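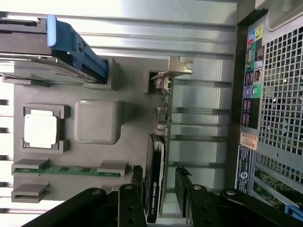 # How to check a racing tipster's record before you pay for it

Every tipping service has a page of results, and every page of results shows a profit. If it didn't, the service would have shut or changed its name. So the page tells you very little until you've rebuilt it yourself, which takes an evening, a spreadsheet and a certain amount of bad temper.

I'll use one I did myself, a flat racing service called Kirnero. Costel Kelmendi was thinking of joining and sent me their list: 194 bets, all to level stakes. I've worked everything at £2 a bet to keep the sums easy. At that stake Kirnero's own figures came out £61 ahead on £388 staked.

## 1. Get the full list, in order

Ask for every selection, with the date, course, race time, horse, advised price, and the time the message was sent to members. If you're offered "highlights" or monthly totals, stop there and keep your money. A monthly total can't be checked by anyone.

Be wary of lists that start on an odd date as well. Kirnero's began in the middle of August. When Costel asked what had gone before, he was told it was "a trial phase". Maybe so. A trial phase that had gone well would probably have been on the page.

## 2. Put it in a spreadsheet

One row per bet. You want these columns:

- date, course and race time
- horse
- time the tip was sent
- advised price
- starting price (SP)
- finishing position
- profit or loss at advised price
- profit or loss at SP

Type the results in from a published results service. Don't copy them from the tipster's list. I found one horse marked down as placed that had finished fifth, and I don't think it was wickedness, but mistakes of that kind do seem to lean in one direction.

For a winner the profit is the stake multiplied by the odds, so £2 at 9/1 makes £18 on top of your stake back. A loser is minus £2. Non-runners are void and come out altogether. Each-way bets need two rows, one for the win part and one for the place part, and check the number of runners, as the place terms change with the size of the field.

## 3. Throw out anything you can't prove was sent in time

Go down the "time sent" column and mark every bet where it's blank, or where it's later than the off. Kirnero had 7 of these. Five lost. The other two were Cimon, a winner at 16/1, and Skumon, a winner at 9/1.

Take all of them out and see what happens:

| | Profit at £2 |
|---|---|
| Their figure | £61 |
| Less Cimon | −£32 |
| Less Skumon | −£18 |
| Add back five losers | +£10 |
| What's left | £21 | 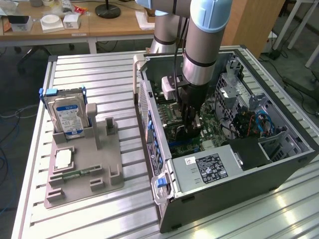
You may feel this is harsh. The horses did win, after all, and there may be a dull reason why the times weren't logged. But you're the one being asked for a subscription, and a tip without a time on it is just a result. I'd do the same if all of them had been losers, and you should too, or you're only looking for the answer you already wanted.

## 4. Work it out again at SP

Advised prices are where most of the profit on these pages lives. A tip goes out at 12/1, members pile in, and by the time you've found your phone it's 8/1. The record still says 12/1.

You won't always do as badly as SP, and now and then you'll do better. Treat it as the gloomy end of the range. At SP, Kirnero's remaining bets showed a loss of £34. So somebody quick, with several accounts and no job, might have made £21, and somebody who bets on the way out of the door might have lost £34. Most people are nearer the second person than they think.

Blagoje Babić, who has bet for a lot longer than I have, thinks SP is unfair and that I should use the price ten minutes after the tip goes out. He's right that it's a better test. If you can get those prices, use them. I couldn't, not for bets that old.

## 5. Take out the best winner

Sort by profit and delete the top row. If the whole record turns red, you're being sold one horse. With the undated bets gone, Kirnero's biggest was a 14/1 shot at a small evening meeting, worth £28. That turned £21 up into £9 down (the losing £2 goes with it, mind, but it didn't lose, so there's nothing to add back. I'd get asked otherwise.) Scrub that bracket if it confuses you: the sum is 21 minus 28, which leaves you £7 down, and I've left my first attempt in to show why you use a spreadsheet.

A big winner isn't a crime. Anyone backing outsiders will have a few. You only want to know how much is hanging on it.

## 6. Ask whether there are enough bets

People say 200 bets is a fair sample. I've never seen a good argument for that number, and I suspect it's popular because it can be reached in a season. With short-priced favourites it might tell you something. With horses at 8/1 and upwards, a tipster picking with a pin could finish that many bets in front, and plenty of them will.

Try it. Take the same races, pick a runner at random in each at similar odds, and work out the profit. Then do it again a few times over. Krešimir Radulović did twenty goes of this for me and several of his random cards beat Kirnero's published figure. He offered to start charging.

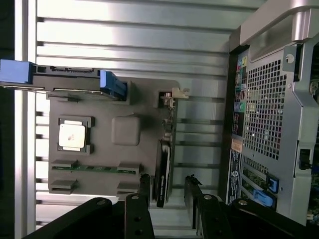
If the random cards hardly ever get close to the real record, that's worth something. If they're all muddled up together, what you've got is a list of horses and a nice website.

## 7. Include the subscription

Obvious, and left off every results page I've looked at. Divide the yearly fee by the number of bets you'd expect to place in a year, and add that to the cost of each one. At £2 stakes hardly any service on earth pays for itself. The usual reply is that you should bet more, which I'd treat as a reason to bet less.

## 8. Follow it on paper

If it's still standing, follow it for a couple of months without staking anything. Write down the price you could have got at the moment you read the message, and include the days you were busy and missed it. Lejla Dimitriou did this with a jumps service called Todorova and missed nearly a third of the bets. The ones she missed did better than the ones she got, which she still brings up.

## What I told Costel

To leave it. He joined anyway, on the monthly rate, and says he's slightly up. I've asked to see the spreadsheet.

*Last changed 17/04/2020. Sorin Atanasov pointed out that dead heats aren't covered: halve the stake, pay that half at full odds and count the other half as lost.*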